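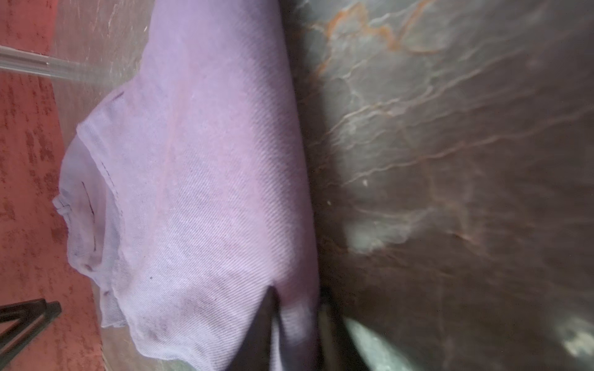
## Finger tips, take two

8/3/23. Quick one, I have to give the cell back at four.

So the question was narrow tips or wide tips. We have two sets, the pointy black ones that came on the grippers and the wide flat ones from Alexiou with the softer pad. The wide ones look better in the catalog and they cost more and I wanted them to win. They didn't.

Cloth is hard because the first move is getting under it. Pointy tip slides into the edge of the fold and then you close. Wide tip pushes the whole thing along the table like a snowplow. I ran 19 picks with each set, same cloth, same start pose more or less. Wide tips got a clean single grab on seven. Pointy ones I stopped worrying about after the first few, they just go in. Only thing I dont like is they sometimes take two layers when I wanted one, and you can't tell from the motor current. I tried. The current trace for one layer and two layers is the same squiggle.

Wrist view helps a lot more than I expected. From overhead I can see where the arm is. From the wrist I can see where the *edge* is, and that's the thing I keep missing. Going to keep both streams on from now on even though it eats disk.
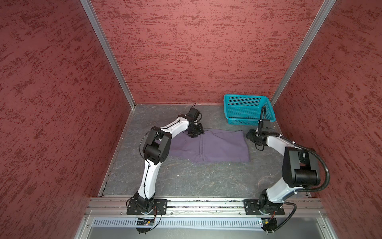
Stelios Panagiotou wrote back that I'm blaming the tips for what is really a controller problem, and that if I dropped the approach speed the wide ones would be fine. Maybe. I did slow it down, first to half and then to a crawl, and the snowplow got slower. Still a snowplow. He also wants me to try the Rosinen controller on the left arm, which means new firmware and a new cable and probably my whole September.

Other stuff from this week, no order:

- Grip force at 684 on the slider (units are whatever the vendor felt like, scale goes to 1,000). Any higher and the fingers flex. Lower and thick hems slip out.
- Left arm has a tiny bit of lag vs right. Could be the USB hub. Swapped ports, will see.
- Emurside sent sample pads. Too sticky, cloth won't let go at the end of the place.
- Re-zero both wrists after any tip swap!! Lost an entire morning to this.
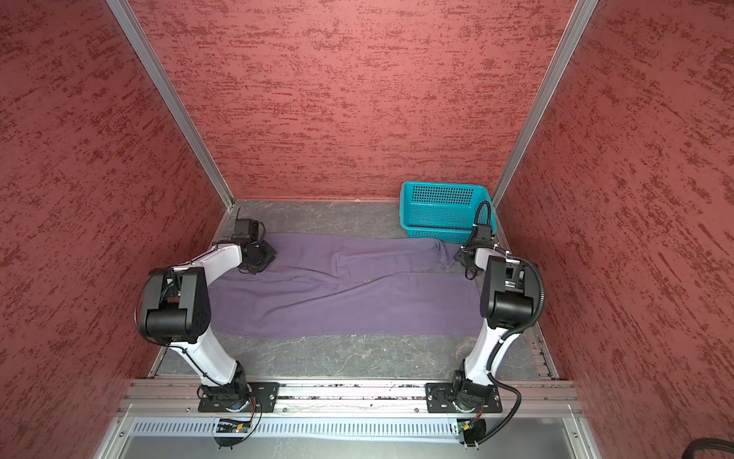

Two-arm timing is the next fight. With one arm I can be sloppy, with two the arms have to agree on when to pull or one of them wins. Right now I start both moves off the same clock and hope. The way I judge it is dumb but it works – I look at the hem. A straight bottom hem like this one I'm happy with, and the bunched up bit by the right gripper goes in the notebook as a thing to fix. I want a number for it eventually, maybe wrinkle area from the overhead camera, but for now it's eyeballs.

Plan is pointy tips on both arms, leave the controller alone, and write a proper test sheet so the next comparison isn't me scribbling on the back of a Grurkbridge invoice. If somebody has a cheap way to sense one layer vs two at the fingertip, email me. Seperate post on the USB hub if it turns out to be the hub.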